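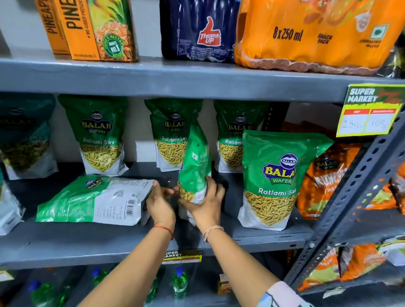

Soft pouches and the two-finger gripper

In September I started to compare two grippers for shelf work, and on Friday I finally finished the first round. The products are the ones a small supermarket sells every day: juice cartons, bottles in shrink wrap, and pouches of Ratlami Sev standing close together. A person takes one pouch up between its neighbors and does not think about it. For my arm this is the hardest job in the list.

The Farkau gripper has two hard fingers. With cartons it was very good – I have no complaint. With pouches it closed on the window side, the plastic folded, and in 12 tries it dropped the pouch almost 7 times.

The Quintero has soft pads and it is slower. It needs 400 milliseconds more to close, but it holds the top seal of the pouch well. When a pouch is lying flat, both have trouble, and I had to pull it a little over the shelf edge first.

Bernardo Bragança wrote to me that I should mount the camera lower, so it looks under the price tags. I will try it next week, with the same arm and the old controller.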